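Imprimir | Enviar por e-mail

Cómo aceitar una mesa de madera clara

Lo primero, lijar. Grano 120 no, mejor 121 si usas las hojas Vorkero (numeran asi). Siempre a favor de la veta. Luego trapo húmedo y dejar secar 2 horas.

Aceite: yo uso Mustonen mate. Capa fina, muy fina. Esperar 7 minutos y retirar lo que sobre con un paño de algodón.

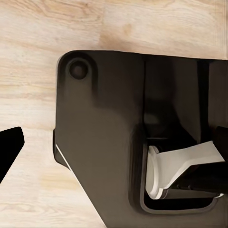

Tiempo de lectura: 2 min

Segunda mano al día siguiente. Si quedan zonas pegajosas, es exceso de aceite: frotar con estropajo blanco y una gotita más. Nada de barniz encima.

Los trapos, extendidos al aire libre o en un cubo con agua. Arrugados pueden arder solos, ojo con esto.

Mantenimiento: una capa en diciembre y ya esta.

Usamos cookies propias y de terceros. Aceptar | Configurar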